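Archive home | By thread | By author | Previous | Next | Search

[homeferment] Re: Tepache going flat and too sour
Posted by Cinzia Barbieri, March, 9:15 pm

Amanuel Kumsa wrote:

> My third batch of tepache came out sour and almost without fizz, and
> I'm trying to figure out which of those two problems to fix first. I
> used the rind and core of one pineapple, brown sugar, a cinnamon stick
> and tap water. I left it five days on the counter in a Tukalico jar
> with the lid screwed down, then moved it to bottles in the fridge.
> There was a white skin on top by the fourth day. I skimmed it off and
> kept going. It smelled all right.
>
> Two questions. Is the white stuff a reason to throw it out? And does
> anybody on here measure the sugar by weight? Every recipe I find
> gives cups, and a cup of brown sugar seems to depend on who is
> packing it.

Hi Amanuel,

I think both of your problems come from the same place. Five days is too long for tepache in a warm kitchen. By then the yeast has used up most of the sugar and the bacteria are turning what is left into acid. When you moved it to the fridge there was very little left in there to make gas, so you got flat and sour together.

I stop mine at 72 hours in spring and check it a day before that in summer. I go by taste. It should still be sweeter than you want to drink when you strain it. The last of the sugar gets used in the bottle, and that is where the fizz comes from. 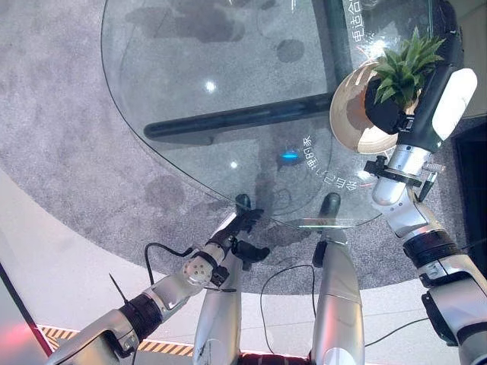 The other thing is the order you do it in. You went straight from the jar to the fridge. Mine goes from the jar into bottles, sits on the counter overnight with the caps on, and then goes in the fridge. A cold bottle doesn't carbonate much. Use bottles made for pressure, and put one portion in a small plastic soda bottle so you can squeeze it. When the plastic is hard, chill all of them. I had a swing-top go over the kitchen ceiling two years ago and I have used the plastic bottle trick ever since.

On sugar, yes, I weigh it. I use 270 grams of piloncillo to two quarts of water, with the rind and core of one medium pineapple. I chop the cone up with a heavy knife and dissolve it in a little warm water first, then top up with cool. If you only have brown sugar, the same weight is fine. It will taste a bit plainer. I buy the cones at Cârstea, the grocery in Sullholm next to the tire place, but they are out about half the time. I'd call ahead. 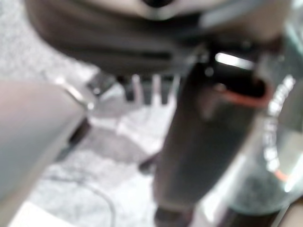
About the white skin. It sounds like kahm yeast, which is flat, dull, and a little wrinkled. It won't hurt you, but it does give a stale taste if you leave it. I skim it and carry on, same as you did. If it is fuzzy, or it has any green, black, blue or pink in it, throw the whole thing out and wash the jar with hot water and soap. Don't try to save part of it. When I can't decide, I dump it. You are out some rind and some sugar.

Most of my kahm trouble went away when I started keeping the fruit under the liquid. Rind floats. I put a small glass weight on top, and a zip bag with some water in it works too. Stirring twice a day also helps.

As for the screwed-down lid, I wouldn't do that with the Tukalico jars. They seal well, and gas builds up in there by the second day. Either leave the lid loose with a cloth over it or use an airlock. I have the Gastix airlock on two of mine. The stopper is a little short for the wide mouth and I had to add a second washer, but it has held since the fall. I'm told they changed the stopper, so a new one may fit without that.

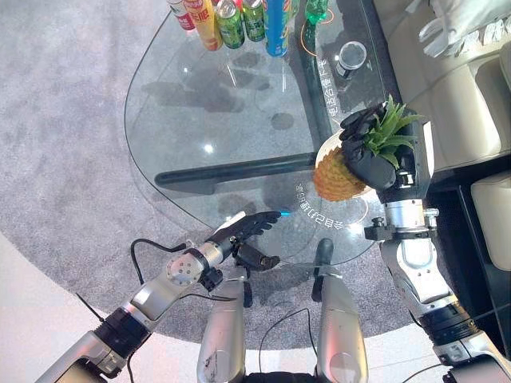
Picking the fruit makes more difference than I used to think. You are using the outside of it, so the outside has to be good. Smell the base. If it smells like pineapple, buy it, and if it smells like vinegar or like nothing at all, leave it there. Soft brown spots at the bottom end will carry mold into the jar. One fruit is plenty for a jar, so a single pineapple like the one over the glass table in the picture would do for a batch, with the flesh left over for eating. I rinse the skin under cool water and rub it with my hand, no soap and no brush. The wild yeast is on the skin, and if you scrub too hard you get a slow start. Organic fruit seems to start faster for me, but I haven't tested it side by side.

Spices are up to you. One cinnamon stick and four cloves is my usual. I tried ginger and it was good, but it covered up everything else. Star anise I would leave out altogether, though I know a few people on this list swear by it.

On water, if your tap water smells of chlorine, fill a pitcher the night before and leave it out. Some towns use chloramine, and that one doesn't go away by standing. A carbon filter takes care of most of it.
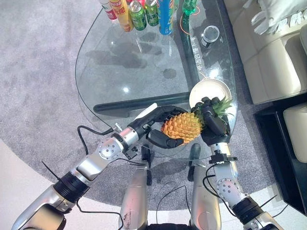
Pineapple with the crown still on, above an oval glass coffee table.

I've made more than 20 batches now and the ones that went wrong were nearly all in July and August. If your kitchen runs hot, put the jar on the floor in a closet, or in a basement if you have one. Mine sits by the back door and that is cool enough until June.

One more thing on alcohol, as it came up last month in the other thread. There is some in it. At two or three days it should be low, but I don't own anything that would measure it properly, so I don't give it to kids and I tell people before I pour it.

If you do another batch, write down the time you started it and the temperature of the room, and post both. It would be easier to say what went wrong with those two numbers. And save a cup of a good batch when you get one. Added to the next jar, it usually knocks half a day off the start.

Cinzia

--
homeferment mailing list
To leave the list, write to the list owner with "unsubscribe" in the subject line.

Contact list owner | Messages copyright their authors | Back to top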